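Teaching a robot the lunch counter, one reach at a time
2/22/25

Remedios Iglesias has a habit of moving her right hand when she talks about work, thumb and finger opening and closing on nothing. She has spent most of the winter steering robot arms by remote control for Rovby, a small group that wants them to help out at food counters, and she still gets excited about it.

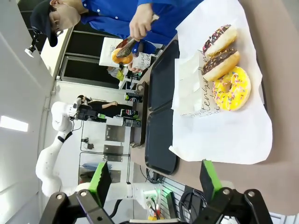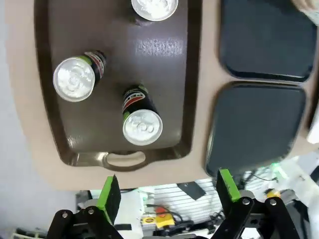 "People think I'm programming it," Iglesias says. "I'm driving! I reach, the arm reaches, and everything I do gets recorded so the robot can learn from it." One full try at a task is called a demonstration, and the Rovby team has 2,000 of them so far. Drinks are her favorite thing to teach. A can standing upright on a tray looks easy until you try to put two green-padded fingers on either side of it, she says, and looking straight down at a shiny lid tells you very little about how tall the thing is. "My first week I came down too low every time. Now I sort of feel where the can is, and I couldn't tell you how."

Donuts are another story. Squeeze too hard and the icing goes, so the team watches people do it too, with tongs and a paper bag held open, and talks over what the hands are up to. "You tip the donut a little before you let go," she says. "I'd done that my whole life and never noticed."

Her colleague Nipon Saithong sorts the recordings afterward, and he's just as keen on the messy ones (he keeps a folder of his favorites). "If she misses and goes back for it, I want that," Saithong says. "The robot is going to miss too. It should have seen somebody recover."

He throws out the ones where the driver stops to think. Long pauses teach the arm to pause, and an early version would hang over a tray for 16 or 17 seconds before doing anything.

New drivers get five short sessions with Iglesias before their recordings count. She asks them to go slowly and do the same job from a different starting spot each time. Trays get shifted and cans get moved in between.

"The first time it does the whole thing with my hands in my lap, I yell," she says. "Every time. I hope that doesn't wear off."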